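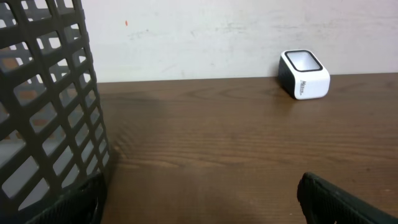

Tikdale Robotics Club – basket task, what are we doing about the approach?

kultfan31
Wrist view from the Tikdale bench. The basket fills most of the left side once the arm gets in close, and the little white box at the back is the thing we want to pick. Should we start further right?

Agbenyega
I'd move the basket, personally. The rules only say it has to be on the table.

hparedes
They say more than that. Section 6 has it left of the object, and the Futis team lost points in February for shifting theirs. Leave it and change the start pose.
– Horacio Paredes

Agbenyega
Fair enough, I was reading last year's sheet.

kultfan31
We have 108 runs recorded from the old pose though. I don't want to bin those.

hparedes
Keep them and mix in new ones. Kultside trained on 228 from two poses and theirs coped fine.

mo_t
Disagree. Two poses made ours hesitate halfway across. I'd do the lot again from one.

kultfan31
Can't do the lot by Saturday. I'll record 31 from the right and post the results here.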